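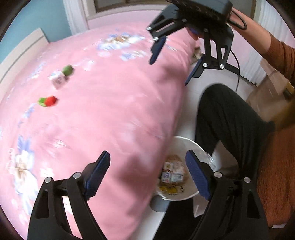
OK, I've finally slept, so let me tell you about the night train from Brevness to Hotow, because I have been wanting to ride it for years and it was SO good. Thread!

212 likes · 17 shares

First thing: book the lower bunk. The upper one has a nicer reading light, but the lower one gets the window, and the window is the whole reason to go. I lay on my stomach with my chin on the pillow and watched little stations slide by until way past midnight.

We left Brevness right at dusk. There's a long curve by the river where you can see the front of your own train, all lit up — I made a noise out loud and the lady across the aisle laughed at me.

The dining car closes early, so eat first and unpack later. I had the barley soup and a roll the size of my fist. They also sell a plum cake from Cludon that I'd go back for all by itself.

Around 2 we stopped at Ross for a long time. No announcement, just quiet, and somebody walking along the gravel outside with a lantern. I could hear the engine ticking. Best part of the trip, no contest.

Sleep? A bit! Bring earplugs and wear socks. The heat comes in bursts, so you kick the blanket off and then go hunting for it again an hour later.

Then you wake up and there's snow on everything and you're 1,000 feet higher than when you went to bed. The attendant brings coffee in a real cup. I drank mine standing in the corridor with my forehead on the glass.

Hotow station has a tiny waiting room with a big iron stove and a wall of old timetables. I read every single one. The 1 a.m. milk train used to stop at every farm on the line!

I'm already looking at March for the trip back the other way, so I can see the river part in daylight. If you've done it in that direction, tell me which side to sit on.

100 likes · 6 comments

Comments

Left side going south! You get the river AND the viaduct.

My grandparents took this line on their honeymoon. Sending them the whole thread.

Is the plum cake the one with the crumb topping? I need to know before I book.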